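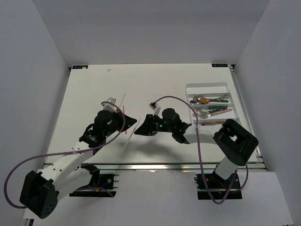

Kitchen stuff: spoons, sticks and the white tray

Search this site Search

Quick one from the Havis end as the June issue is nearly full. The small-utensil sort is under way and there is a lot of it. Ritu Singhal put the total at 242 pieces back in May, and that was before the two boxes from Skustach turned up with more spoons. Mostly teaspoons. Why is it always teaspoons.

Order of work is the same as last time – spoons first, then sticks and stirrers, then whatever is left. Colored things go by type and not by color, please, we tried color in the spring and ended up with forks in three places. One tray per type. White trays only for now, the gray ones are still over at Calado and Gleice Lacerda is chasing. 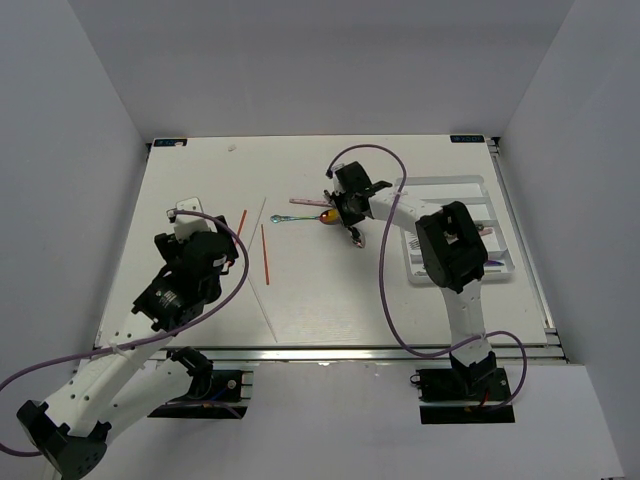
Spoons and sticks on the white table, with the white tray off to the right.

Sticks are the slow part. Thin, they roll, and they get under everything. Lay them all pointing one way before you start putting them in and it goes a lot quicker. Short ones to the front of the tray please. Long-handled spoons go in bowl end first, otherwise teh lid won't close and the whole lot tips out in the cupboard. Ask me how I know.

Still wanted: six more shallow trays with flat bottoms, no dividers. If you have some at home that you never use, drop them at the Rikano desk with your name on the underside. Masking tape is fine. Lids nice to have, but we can manage without.

Also labels. Ritu has a roll of over 400 so no need to buy any. Write big. Last year's said "misc" on about half the trays and that helped no one.

Mugs and plates are a seperate job, next issue, don't start on them yet. Questions about trays to Gleice, everything else to Ritu – leave a note in the blue folder if she isn't in.

Last updated 20th June

Get the newsletter by email. Enter your address to sign up. You can unsubscribe at any time.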